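Blog > Robots > Software > Wrist cam notes

Wrist cam notes, part whatever

July 3, 2025

Quick one before I lose the thread. Spent most of the week on the perception side of Mustex and the short version is that glossy things are still winning.

Background for anyone who skipped April: Mustex is the planner stack, Colo is the node that eats the wrist camera stream and spits out surface patches, Dong is my logging tool (named late at night, sorry, too many scripts depend on it now). Colo was solid on matte stuff by the end of spring. Cardboard, fabric, the foam blocks. Then I let it look at shiny white plastic and it fell apart in about five differnt ways.

First problem, highlights. Auto exposure chases the bright spot, everything else goes dark, feature tracker drops its points, pose jumps. I locked exposure at 800 microseconds and let gain float inside a narrow band. Ugly picture, way steadier tracks. Should have done that months ago.

Second problem, reflections. This is the one that ate my time. A reflection on a curved surface has edges, good strong edges, and Colo loves edges. So it was happily building patches on things that live on the other side of the room. Move the wrist a little and the reflected edges slide the wrong way compared to the rim, so the depth solve puts them somewhere behind the surface. Planner then thinks there's a hole. Planner wants to reach into the hole. Nope.

What I did:

Compare the motion of each track with what the arm's own kinematics say it should be. If it disagrees for 2 frames in a row, the track goes into a "suspect" bucket. Suspect tracks still get drawn in the debug view but never reach the planner.

Fit the outline first. The rim is a real edge (mostly) and gives you a decent guess at the curve. Interior patches have to agree with it or they're out.

Hard floor on the surface. Anything Colo puts behind the fitted shell gets clamped to the shell. Crude. Works ok.

Ran it against my old recordings, 525 clips, replayed through Dong overnight. Hole detections dropped a lot. I'm not posting a percentage because I relabeled part of the set halfway through and the before/after isn't fair. Will redo it properly.

Still bad: wide lens distortion out near the border. The calibration I have is fine in the middle and drifts toward the edges, so straight things stay bent even after undistort, and the motion check gets jumpy there. For now I mask the outer ring. Also the wrist roll. Half my debug frames are sideways and the person detector I bolted on for the slow-down zone is noticably worse on people who are rotated. Fix is easy, rotate by the gripper angle before inference, costs roughly 2 ms. Just haven't merged it. Doing that tonight.

Raw frame, no undistort, no mask. Big white curve with stripes reflected in it, a guy in a teal-green tie lying on his side as far as the detector is concerned, yellow chair. Pretty much every item on my list at once. 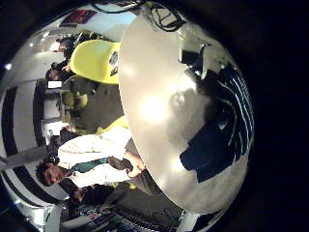 Next up: Mustotden

Config cleanup, basically. Mustotden is going to hold all the per-camera settings so I stop hardcoding exposure in three places. More when it runs.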